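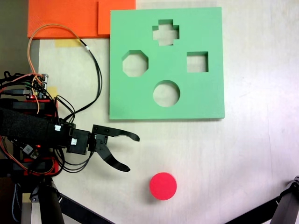
Ticket 3347 — Calvo grinder stops mid-dose
Opened: 1 May 2021, Graça Bettencourt, Tenport cafe
Status: monitoring

Grinder cuts out after about 53 doses. Display shows E5. Restarts after a power cycle.

Armindo Pinheiro: Checked hopper switch and burr gap, both in spec. Supply voltage normal under load.

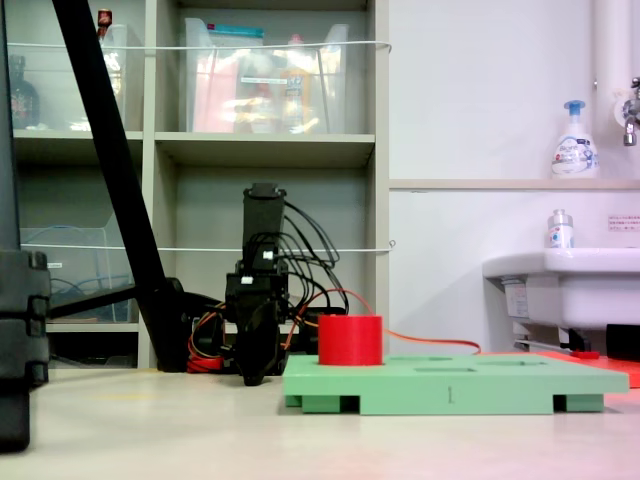 Black arm, gripper down, beside the green platform.

Armindo Pinheiro: Found a worn connector on the motor temperature sensor. Replaced it and ran 105 doses — no fault. Leave ticket open until the June service.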